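Zullstead textile bank to stay open through winter

Zullstead's textile bank will keep its doors open until at least the end of March, after the district council agreed on Wednesday to extend the lease on the former seed warehouse in Wornberg Road.

The bank takes in unwanted clothing, bedding and household linen and passes it on to families, schools and repair groups. It had been due to close in December, when its present agreement with the council runs out.

Councillors voted to carry on with the same rent and to pay for repairs to the loading bay roof, which has leaked since the spring storms. The work is expected to take 2 weeks and will be done while the bank is open. Donors will be asked to use the side entrance on Macaraeg Lane until it is finished.

Kumiko Hirano, who manages the bank, said the decision gave staff time to plan.

"We had stopped taking curtains and blankets in September as we did not know where we would put them if we had to leave," she said. "We can start again now, and those are the things people ask for when it gets cold."

Last year the bank handled more than 21 tonnes of material. Most of it was clothing, with bed linen and towels making up much of the rest. Items in good condition go out through the weekly collection, and worn cotton is cut up and sold as cleaning cloths to garages and print shops in the area.
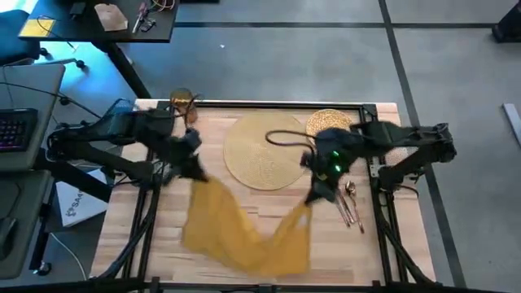
Money from the cloths goes towards heating and van hire. It does not cover the rent, and the bank has relied on a council grant for the difference since it moved out of its first home behind the bus station.

The district's waste plan says fabric is one of the few kinds of household rubbish still going up in Zullstead. A survey carried out for the plan received 556 replies, and the most common reason given for putting clothes in the bin was that the nearest collection point was too far away. Residents in Ukum, on the far side of the river, have no collection point at all.

Hirano said a monthly van stop in Ukum was being looked at for the new year, probably in the car park beside the library. No date has been set.

One councillor voted against the extension and said the warehouse should be put up for sale as planned. A report on the future of the site will come back to the council in February, and it will look at both a sale and a longer lease.

Opening hours at the bank stay the same until the end of the year. Donations should be clean and dry and brought in tied bags. Shoes are accepted in pairs only. The bank cannot take duvets, pillows or carpet – these should go to the household waste site as before.

People who want to collect items need to book a slot by phone or at the front desk. Slots for the coming month are released on the first working day, from 9am.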